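The Second Life of an Office Tower

A working desktop from a closed insurance office sells for less than a good pair of shoes. Taken apart, the same machine can bring more than that, and the people who buy old office computers by the pallet have to decide which way each one goes. At Craddock, a refurbishing shop on the edge of town, that decision gets made with the side panel off.

The shop takes in business towers and small workstations, mostly from accounting firms, school districts and engineering offices that replace their equipment on a schedule. A typical lot arrives shrink-wrapped and stacked four high. The last big one came out of Atley, a surveying company that moved its drafting staff to laptops, and it held 613 machines. Perhaps a third of a lot like that will be sold whole. The rest goes out as memory, drives, graphics cards, power supplies and bare boards, and whatever is left goes to a metals buyer.

Work starts at seven in the morning with the storage drives. They come out first, before anyone looks at anything else, and they go into a locked cart to be wiped or shredded depending on the contract. Surveyors' drawings are dull reading, but the contract says shredded, so they are shredded. The machine then gets a paper tag with its lot number and moves down to the benches.

Benches are the part of the job that visitors like. Each has a rubber mat, a grounding strap, a tray for screws and a lamp on an arm. Desktop towers built for offices come apart with very little fuss. Most of the big makers gave up on screws for the parts a technician swaps often, and used colored latches and levers instead. Blue is a common color for something you are allowed to touch. A person who has learned one series can open the next one without a manual, and a fast worker gets through 30 in a shift with time to write up the tags properly.

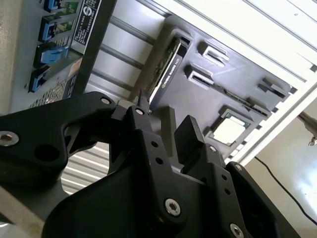

Graphics cards are pulled after the drives. Cards from the entry level of the workstation market were never meant for games. They were sold to run drafting programs on a monitor or two, and there is still a small, steady demand for them from people keeping an older drafting setup alive. They draw little power and fit in small cases. A tested card goes into an antistatic bag with a label on the outside, then into a bin sorted by model. An untested one goes on a shelf and tends to stay there until the slow weeks in winter.

Getting a card out cleanly is mostly a matter of patience. There is a retainer at the bracket end on the rear of the case, and usually a small catch at the end of the slot itself. Forget the catch and the card will lift at one end and hold at the other, which is how slots get cracked. A board with a cracked slot is still worth something to the metals buyer, but that is a long way down from what it was worth five minutes earlier.

Processors are trickier. The package comes out of the socket once the lever is released and the retention frame is swung up, and from that point the socket is the most fragile thing in the machine. On many boards the contacts are in the socket and not on the chip, hair-thin and all bent at the same angle. A sleeve can catch them. So can a dropped screw. Craddock keeps a coffee can of plastic socket covers, saved from new boards over the years, and a cover goes on if the board is going to be resold. If the board is scrap, it doesn't bother.

Dust is the other half of the work. Machines that stood on carpet have a gray felt packed into the front intake and along the heat sink. Machines from workshops have something oilier that doesn't blow out and has to be brushed. The shop does its blowing out in a booth by the loading door with the extractor running, and the vent grilles get a second pass with a soft brush, since buyers look at those first.

Prices move around more than an outsider would expect. In September the schools have finished buying and whole machines are slow. Parts hold up better. Collura, a dealer that buys from Craddock and several shops like it, paid $43 apiece last fall for a batch of tested power supplies that had been sitting for a year, then turned down the next batch at half that. Memory follows its own weather. The shop has learned to sell it quickly and not regret it.

The labels inside the case matter to all of this. A specification label with the model and power rating saves ten minutes of looking things up, and a machine that has lost its label is usually parted out on principle. Asset stickers from the old owner come off with a plastic scraper and a little citrus cleaner. Some leave a ghost on the paint, and those cases are sold as second grade.

Bekari, the bench software the shop uses to track lots, can hold 1000 open tags at a time. That was plenty when there were two benches. With five, and the Atley machines still working their way through, closed tags have to be cleared every evening before the lights go off, and the scrap bins are weighed and rolled out to the dock.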